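# Gripper and camera tryouts, kitchen round

Notes and pictures from the bench and from the kitchens. Two grippers (Jarham, Rudon), one arm, two head cameras, one controller that kept everyone late. Fermín Riquelme did the wiring and most of the swearing. Text is short, I'm typing this between runs. Will fix spelling later, probably.

## What we compared

**Jarham gripper.** Two fingers, flat pads. Quick to close, 40 mm of useful travel once the pads are on. Great on boxes. Bottles, less great - thin plastic dents before the force reading moves much. We turned the closing speed down twice.

**Rudon gripper.** Three fingers, softer, heavier. Wraps nicely around anything round. Slow to let go. Cable comes out the wrong side for our arm so there is a loop of it held with velcro, and it catches if the wrist rolls past the halfway mark.

**Spahić controller.** Runs at 1000 Hz with the Jarham, fine. With the Rudon plugged in it dropped packets untill Fermín swapped the cable and moved the power supply off the shelf. Fine after that too. Menu is awful.

**Plulluneo head camera.** Wide view, sees both hands and a good piece of the room. Colors a bit flat. The older camera is sharper in the middle but loses the hands when they go low, and low is where hands go in a kitchen.

## Settings, for anyone repeating this

- Closing speed: 5 on the Spahić scale for bottles, higher for boxes
- Pads: the gray ones, not the ribbed ones (ribbed leave marks)
- Exposure: locked. Auto goes hunting when there's a bright door ahead
- Log everything, even the bad runs. Espescially the bad runs
- Frame budget per clip: 2000, then stop and start a new file

Small gripe: the Rudon manual gives finger force with the fingers half closed and nowhere else. We made our own table. Ask if you want it, it's a spreadsheet and it's ugly.

Also tried the Jarham with a strip of rubber glued over the pads. Better hold, worse release. Glue gave up in one afternoon. Not going back to that one.

## Pictures
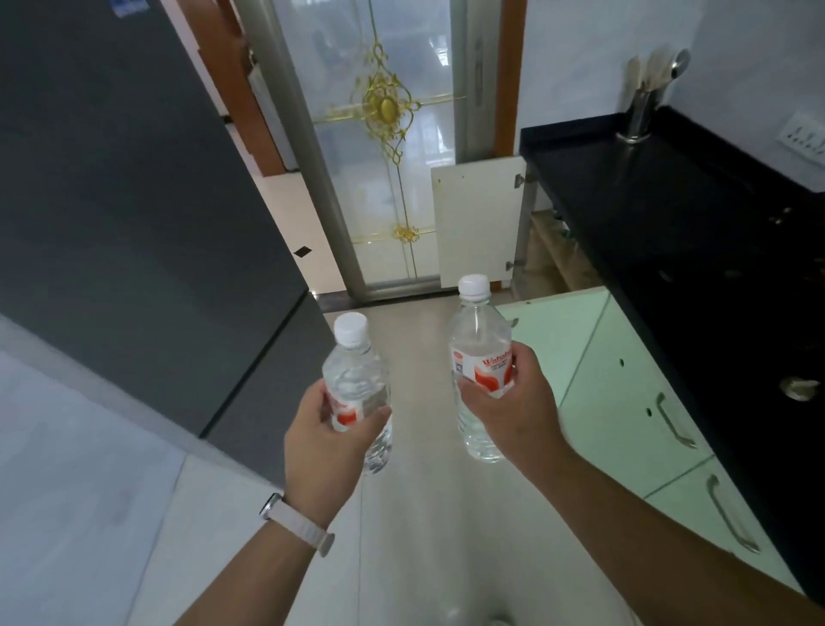
Is a two-finger gripper enough for bottles? For full ones with the cap on, at low speed, the Jarham does the job - for half-empty soft ones go with the Rudon.

Kitchen bottle set, by hand. One in each hand, both full, white caps, right one held a little higher. Label on that one reads "Wahaha" in part. Tall fridge on one side, black counter on the other, glass door straight ahead, which is the kind of background the cameras have to cope with.

## Still open

Wrist roll with the Rudon cable. Need a right-angle plug, ordered, not here.

Same bottle list for both grippers, same order, same person loading. In May we mixed the order and the numbers were no use to anyone.

Left and right together. So far the arm only does one bottle at a time, second arm is in pieces on Fermín's desk.

Release timing on the Rudon, see the ugly spreadsheet, tab two.

Last edit 1 September 2026. More pictures when the plug shows up.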